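Que el barrio juegue a buscar

Llevo tres inviernos viviendo en Feswood y todavía me preguntan, cuando cuento dónde paro, si allí pasa algo. Pasa. Pasa cada abril, durante 20 días, y si todo sale como debe este año volverá a pasar. Me refiero a la búsqueda, el juego de pistas que empezó en la calle de la estación y que ahora llega hasta los huertos de Stetolside, al otro lado del río. Quiero defenderla aquí con todo el entusiasmo del que soy capaz, porque he oído en las últimas semanas que quizá convenga hacerla cada dos años, o reducirla a una tarde, o convertirla en una aplicación para el teléfono. Y no. Que no me la toquen.

Explico el juego para quien no lo haya vivido. Se reparte una hoja doblada con las primeras pistas y una tarjeta con casillas. Cada pista lleva a un sitio del municipio, y en cada sitio hay una palabra escondida: en un escaparate, en el tablón de la biblioteca, pintada con tiza debajo de un banco (aquella la borró la lluvia y hubo que volver a pintarla, con las consiguientes teorías conspirativas). Se apuntan las palabras, se ordenan, y con ellas sale una frase. Quien entrega la tarjeta completa entra en el sorteo. Ya está. Cabe en un párrafo y sin embargo da para veinte noches de discusión en la cocina.

La edición pasada se repartieron 1,970 tarjetas. Para este año se imprimirán 2,000, y estoy convencido de que se quedarán cortas. Piensen lo que significa eso en un pueblo como el nuestro, donde a la charla sobre el plan de aparcamientos acudimos los de siempre y sobran sillas. Gente que no se saluda en el ascensor se para en mitad de la plaza a comparar casillas – y a mentirse un poco, que también es parte de la gracia.
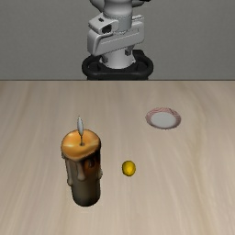
¿Hace falta ser de Feswood para participar? Puede jugar cualquiera que recoja una tarjeta, viva donde viva; lo único que se pide es entregarla antes de que cierre el plazo, en mano o en el buzón de la biblioteca.

Me detengo en esto porque me parece lo mejor pensado de todo el invento. El año en que llegué yo no conocía más que al panadero y al conductor del autobús. Cogí la tarjeta por aburrimiento. La segunda pista hablaba de «la puerta que mira dos veces al agua» y estuve una semana entera convencido de que era el molino. Una señora con un paraguas verde me vio dar vueltas a la tapia y me dijo, muerta de risa, que el molino mira al agua una vez nada más. No me dijo la respuesta, por supuesto. Pero me mandó a pasear en la dirección correcta, y por el camino descubrí la fuente vieja, el callejón de las glicinias y una ferretería, la Blöndal, donde sigo comprando hasta los tornillos que no necesito.

¡Eso no lo consigue un folleto! He leído folletos turísticos de Feswood, los tengo en un cajón, y en ninguno sale el callejón de las glicinias. El juego obliga a mirar hacia arriba, a leer las placas, a entrar en tiendas en las que una nunca habría entrado o uno jamás se habría atrevido a preguntar. Los comercios lo saben y lo cuidan. La Blöndal puso el año pasado su palabra dentro de una caja de bisagras, y había que pedir la caja por su nombre.

Ahora bien, vayamos a las quejas, que las hay y algunas tienen su punto. Se dice que las pistas son cada vez más difíciles. Es cierto que la quinta del año pasado, la del reloj parado, nos tuvo a todos desesperados, y que varias familias con niños pequeños abandonaron ahí. Yo propondría dos hojas: una para los que disfrutan sufriendo y otra más amable, con los mismos lugares pero con acertijos que pueda resolver una criatura de siete años sin que su padre se encierre con el diccionario. Mismo recorrido, misma frase final, mismo sorteo.

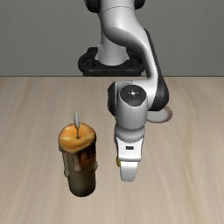

Yo quitaría los premios en metálico y dejaría cestas de las tiendas, me escribió una lectora de Stetolside después de mi columna anterior; el día que mi hijo ganó el vale de la librería lo enseñó en clase, y del dinero no habría enseñado nada.

Le doy la razón a medias. La cesta tiene cara, se puede llevar bajo el brazo, y el que la ve pregunta de dónde ha salido. El dinero, por otra parte, anima a la gente mayor a completar la tarjeta hasta el final, y a mí me encanta ver a los jubilados del club de petanca cruzar el puente en formación, con las gafas de cerca puestas. Que haya de las dos cosas. Tres premios en metálico, como hasta ahora, y todas las cestas que quieran poner los comercios.

Lo de la aplicación me cuesta más discutirlo con calma. La empresa Ultance, que ya lleva la página de avisos del municipio, presentó una propuesta para que las pistas llegaran al móvil y el teléfono pitara al acercarse al sitio correcto. Entiendo las ventajas: menos papel, menos trabajo al revisar, tarjetas que no se pierden en la lavadora (perdí la mía así, y con siete casillas llenas). Pero un teléfono que pita me quita justo lo que yo vengo a buscar, el rato de estar equivocado. La semana del molino fue mi mejor semana. Si me hubieran avisado a los diez pasos de que iba mal, no habría conocido a la señora del paraguas y seguiría comprando los tornillos en el polígono.

Para lo que sí usaría a Ultance es para colgar las pistas antiguas. Existen todas, guardadas en carpetas en la biblioteca, y son una delicia. Hay una de la primera edición escrita en verso que rima «farola» con «gramola» sin ningún pudor.
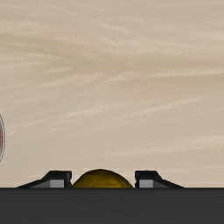

¿Qué pasa si uno empieza tarde? Las pistas ya publicadas siguen disponibles en el mostrador de la biblioteca hasta el último día, así que se puede recuperar todo el recorrido en un fin de semana largo y con buen calzado.

Conozco a una pareja que lo hizo así, del tirón, con bocadillos, y acabó sentada en los escalones del mercado ordenando palabras a la luz de una farola. Les faltaba una. Tuvieron que volver a Stetolside ya de noche, y todavía lo cuentan como si hubieran cruzado los Andes.

Por eso pido que la búsqueda siga siendo anual, larga y de papel. Que dure sus 20 días completos, para que quepan la lluvia, los exámenes y los turnos de quien trabaja por la tarde. Que se impriman más tarjetas si se acaban. Y que alguien, por favor, vuelva a esconder una palabra en el callejón de las glicinias, que en abril está precioso y el año pasado nos lo saltamos.

Yo ya tengo el lápiz afilado. Las primeras hojas se recogerán en la biblioteca y en la Blöndal, y pienso ponerme en la cola temprano.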